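Wednesday, August 18, 2021

So I finally gave up on the upstairs carpet. It came with the house, it was the color of old oatmeal, and every February when the heat ran all day the whole hallway smelled like somebody's wet dog. We don't have a dog!

My friend Sawsan Haddadin has redone two apartments and has opinions about everything, so I called her first. She told me to pull up one corner in a closet before I spent a dime. I did, with pliers and a lot of swearing, and found plain old subfloor with 36 staples in it. I know it was 36 because I pulled every one and dropped them in a yogurt cup like they were worth something. No gorgeous oak waiting for me, sadly (my neighbor got gorgeous oak, and I'm still a little mad about it).

Next came the samples. Khalaf, the flooring place out past the car wash, lets you take home six boards at a time for a 50 dollar deposit. I lined them up in the hall and walked over them in socks for a week. The gray one looked great in the store and purple at home. The dark one showed every crumb by lunchtime. I kept going back to a middle-brown one called Wiltard, a terrible name for a very nice floor.

Then there's the question of where one floor stops and the next one starts, and I lost an entire evening to that. Doorways are easy. Big open rooms are where I get stuck, and I must have looked at 70 different layouts on my laptop before bed.
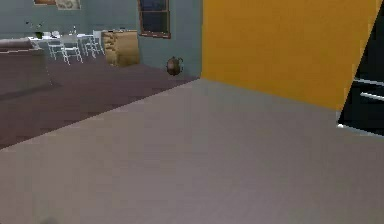

Sawsan thinks I should run the same boards through the whole upstairs and be done with it. She's probably right, but I want something softer in the bedroom — I get up at five and my feet are not interested in cold planks. So for now it's Wiltard in the hall and a big rug by the bed, and I'll see how I feel when winter comes.

The boards get here next week. I still need to rent a saw and move the bookcase, and if anyone knows how to get old carpet glue off a stair tread, please leave me a comment.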